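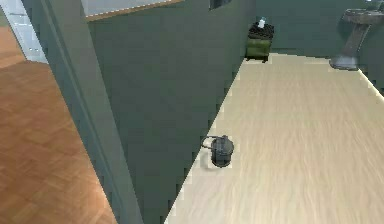

Gridero is a browser-based city and trade game from Dreltance. You start with a small harbor town, build roads and workshops, and sell what you make to other players on the same map.

2 min read

Each map holds up to 42 towns. A season runs for 36 days, and then the map closes and final standings are posted. Your account level and banners carry over to the next season. Gold and buildings do not.

There are six town types. Lūse is the river town and the easiest one to learn with, as its barges need no fuel. Prividley is a hill town with good stone and poor farmland, so plan on buying grain early.

What you get with the free account:
One town per season
Open market and private trades
Guild chat
Daily contracts, reset at 6 a.m. server time

The Founder Pack adds a second building queue, a longer trade history and a choice of harbor flags. It does not raise production or storage limits. Packs are tied to one account and can't be traded.

Gridero runs in any current desktop browser. Tablets work, but the map editor needs a mouse. No download is required. Private maps can be set up from the lobby once your town hall reaches level 6.

The next season opens in February. Sign-up is from the main menu.

3644 shares | 36 comments

Contact | © Dreltance | Back to top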